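Mar 2, 2019

# Bulside Clothing Exchange: Minutes of the General Meeting

Held in the downstairs room at Bulside Hall. Severino Segura in the chair. The meeting opened once the side door had been unlocked and enough chairs brought down from upstairs.

## 1. Minutes of the December meeting

Read and accepted with one correction. Under "Storage," the line saying that the winter coats would be kept in the Brola unit should say the winter coats *and boots*. The boots were left in the hall as a result and had to be moved twice. The corrected copy will go in the binder.

## 2. Matters arising

**Hall keys.** The second key has been cut and works in the side door but sticks in the front. It will be kept for the side door only and tagged that way.

**Lighting over the back tables.** The hall has replaced both tubes. One still flickers when first switched on. Severino will mention it again when he pays the rent.

**Sign at the corner of Bravo Street.** Still leaning. Carried over.

## 3. Money

The balance at the end of the last quarter was $396. The hall rent for the spring has been paid out of that. The storage bill from Brola has come in but is not due until the end of the quarter.

A member asked whether the donation jar should be counted as part of the balance. It was explained that the jar is counted and banked after each exchange day, so it is already in the figure. The same member asked that this be written down, and it is written down here.

There was a longer discussion about whether to start charging for a table. The exchange has always been free to attend, and most of those present wanted to keep it that way. Two members pointed out that the rent is likely to go up in the fall and that the jar will not cover it. It was agreed to leave things as they are for the spring and summer and to look at it again once the hall gives us the new rate in writing.

## 4. Winter exchange day

The last exchange day had 91 households sign in at the door, which is the most we have had in that room. The coats went in the first hour. The baby table was still full at closing.

Problems raised:

- The line went out past the steps and people with strollers could not get by.
- Shoes were put out unpaired and a lot of time went into matching them up during the day.
- The adult and teen sizes were on the same rack with nothing to tell them apart.
- Several bags came in at the door during the last half hour and were never sorted.

It was agreed to stop taking bags at the door on exchange days. Donations will be taken on the evening before only, and the flyer will say so in large type. Shoes will be tied or clipped together when they come in.

## 5. Children's clothing

This item took up most of the meeting.

At present children's things are sorted by the size on the label. Members who work the children's tables said this does not work well. Labels are often cut out or washed blank, and one maker's size 6 is another maker's size 8. Families end up holding things up against a child who would like to be somewhere else.

The proposal was to measure pants and jeans at the waist and leg and to pin a paper tag on each pair with both numbers. Tops would stay sorted by label, with a guess where there is none. 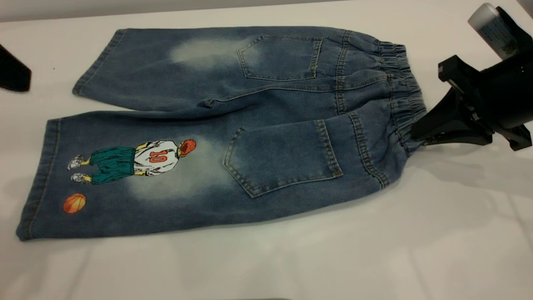
Against the proposal, it was said that measuring is slow and that we are already short of people on sorting evening. It was also said that elastic waists will give a different number depending on how hard the tape is pulled. After some back and forth it was agreed that elastic waists will be measured relaxed, and the letter E written on the tag after the number.

Cropped styles were raised too. They get put in with the smaller sizes by people going by leg length alone. They will have their own bin at the end of the table.

The proposal passed with 3 against. It will be tried at the next exchange and talked over afterward.

Stained or torn items: the rule stays the same. A worn knee is fine for play clothes. Broken zippers go in the mending bag. Anything that needs more than a button or a short seam goes to rags.

## 6. Supplies

To buy before the spring day:

- 40 more plastic hangers, child size
- paper tags and small safety pins
- two cloth measuring tapes
- a roll of wide tape for marking the floor

The order will be placed through Irnport as before. Delivery was late last time, so it should go in this week.

## 7. Storage at Brola

The unit is close to full. The summer things are at the back and cannot be reached without taking out the coats. Severino and two others will go over with a van and turn the unit around. Boxes without a label on the short side will be opened and relabeled while they are there.

## 8. Other business

A member asked if school uniforms could have a separate table. There was general support but no table to spare. The hall may have a folding one in the cellar and Severino will ask.

The coffee urn needs a new cord and should not be used until it has one.

The next meeting will be held in the same room after the spring exchange day. Notice will go up on the board by the side door.

Minutes taken and typed up from notes. Corrections to Severino Segura, please, before the next meeting.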